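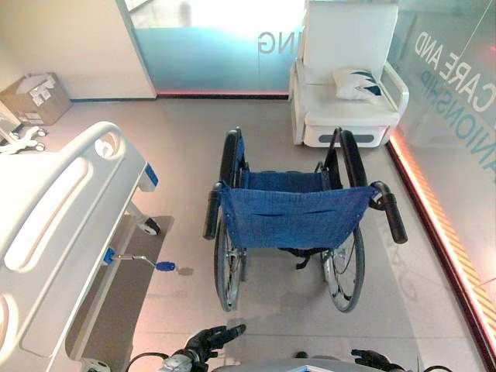 I have been living with the Cellow folding wheelchair since my hip operation, and I've grown fonder of it than I ever expected to be of a chair on wheels. The size was my first worry, because my corner of the clinic is already full of furniture. The blue fabric back has a little slit pocket stitched across it – just a narrow one – and that pocket has become the home of my appointment slips. The black grips at the back are rounded and easy on the hands, or so my family tells me, and they do most of the pushing when I get tired.

By Drusik Home Care Reviews, March 4, 2018

Folding is simple enough once you've done it a few times. I empty the pocket, put the brakes on, then lift the seat fabric from the middle and let the sides come together. My old Climex needed a good deal more persuading, bless it, and it weighed on my wrists for the rest of the day.

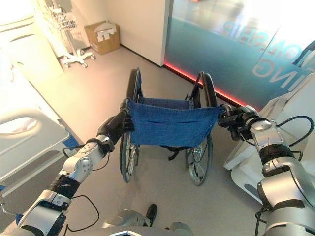
The Cellow from behind, with its blue sling back and spoked rear wheels.

Now for the grumbles. The back does sag slightly in the middle, and after an hour or so I want a cushion behind me. There are also straps hanging under the seat, and I do wish the makers had found somewhere tidier for them. I paid 80 dollars for mine secondhand at Bagheri, and at 100 I would still have been pleased – it gets me down to the garden door and back, and in April I hope to go a good bit farther.

We use cookies to keep this site running. By continuing to read, you accept our cookie policy.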